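Duftkerzen, Raumsprays, Diffuser: Häufige Fragen

Was wir von den Versprechen auf der Packung halten und was nicht. Stand: 2. Juli 2024
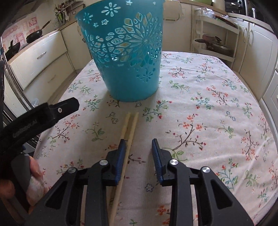
Reinigt ein Diffuser die Luft?

Nein. Er gibt etwas in die Luft ab, er holt nichts heraus. Wenn es nach Zitrone riecht, ist der Bratfettgeruch noch da, man nimmt ihn nur schlechter wahr.

Auf meiner Kerze steht 50 Stunden Brenndauer. Stimmt das?

Vielleicht, unter Bedingungen, die kein Wohnzimmer erfüllt. Bei Kaltum wollten wir wissen, wie gemessen wird. Fünf Mails, keine brauchbare Antwort.

Ist »natürlich« besser verträglich?

Das Wort sagt darüber wenig. Auch ätherische Öle können Allergien auslösen. Wer Asthma, Kleinkinder oder Katzen im Haus hat, sollte vorher ärztlich oder tierärztlich nachfragen.

Hilft Lavendel beim Einschlafen?

Manche schwören darauf. Gladys Bakilana aus unserer Redaktion hat es einen Oktober lang probiert und schlief wie immer. Ein Beweis ist das natürlich auch nicht.

Lohnt sich das teure Nachfüllöl von Skurkis?

Uns hat es nicht überzeugt. Es roch stärker, nach einer Stunde eher zu stark.

Was hilft denn gegen muffige Räume?

Fenster auf, Müll raus, Textilien waschen. Bleibt der Geruch, nach Schimmel suchen und nicht weiter sprühen.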